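Before you start, check that your question is really for the municipality. In Kerden the municipality decides on street lighting, parking, local roads, playgrounds and waste. Police, courts and hospitals belong to the region, and a letter about them will only be sent back to you with a form.

# How to put a written question to the Kerden municipal council

I live in the Bernex district and I have used this procedure three times. The official guide is correct but short, so I write down the steps as I did them.

## 1. Find out if somebody asked already

The register of questions is on the council website, under "Sessions" and then "Answers". Search with one word only. If you write two words, the search returns everything that has one of them, and it is a very long list. When I looked for "lighting" I found that my first question was answered two years before, so I changed it and asked why the promised work was not done.

## 2. Write the question

Use one page. The form has a field for the text, and it accepts maximum 1492 characters with spaces. It does not warn you. It cuts the rest, and the clerk receives half of a sentence.

- Put the question itself in the first line.
- Name the street and the nearest house number.
- Give the number of the decision, if there is one. Mine was decision 933, on the night lighting of the Mazza underpass.
- Ask one thing. If you have two things, send two forms.

Please do not write accusations against a council member in the form. The clerk is allowed to refuse such a question, and then you wait for the next session.

## 3. Collect signatures

A question from one resident gets a written answer. If you want that it is read aloud in the session, you need 60 signatures from residents over 18. Every signature must have a readable name and address. I collected roughly ten more than necessary, and it was good, as several were rejected for a missing address.

## 4. Deliver it

You can send the form online or bring it to the reception window on the ground floor. Signatures on paper must be brought to the window. It closes at 4 p.m., in October also. Ask for the stamped copy and keep it.

The deadline is eight working days before the session. The day of delivery is not counted.

## 5. Wait for the answer

The council must reply in writing within 30 days. If nothing comes, send a short reminder with the number from your stamped copy. You may attend the session, but visitors speak only when the chair gives them the word.

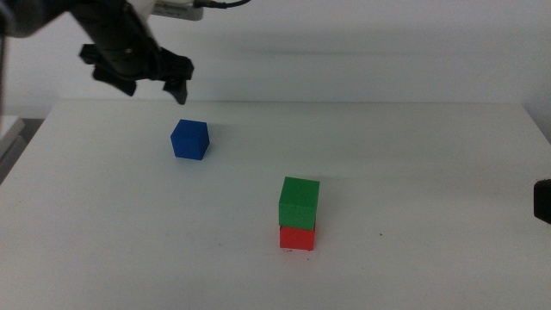
*Black two-fingered gripper above a white table, with a blue cube.*

## If the answer is not sufficient

You have the right to one follow-up question on the same subject. Use the same form and mark the box "continuation". You do not need new signatures for it.

The neighborhood association Stirketora keeps paper forms in its office and will read your draft if you ask. They corrected my grammar on the second one.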